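Chapter 4
Text Fields and Page Breaks

A form that looks right on screen can still print badly. A field may hold 3280 characters, but the box on paper shows only the first few lines, and the rest is lost to the reader. This chapter covers how to set limits, choose a font size, and decide when a field should run on to a second page.

We will work with the permit form used by the town of Prerkville. It has 12-point labels and one long comments field. 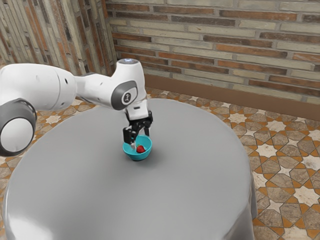
What happens when the text is longer than the box?
The program either shrinks the type or adds a scroll bar, depending on the font size setting. Auto shrinks it.

Shrinking works for a name or an address. It does not work for comments - at 200 words the type is too small to read. Set a fixed size and a character limit of 308 instead, then test the field with real text before you lock the form.

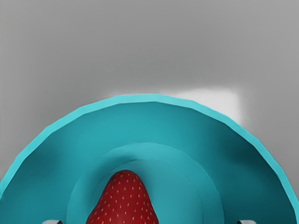
Figure 4.2 Teal bowl against a gray surface

Open the file permit_start and select the Comments field. Leave the other fields as they are until Section 4.3.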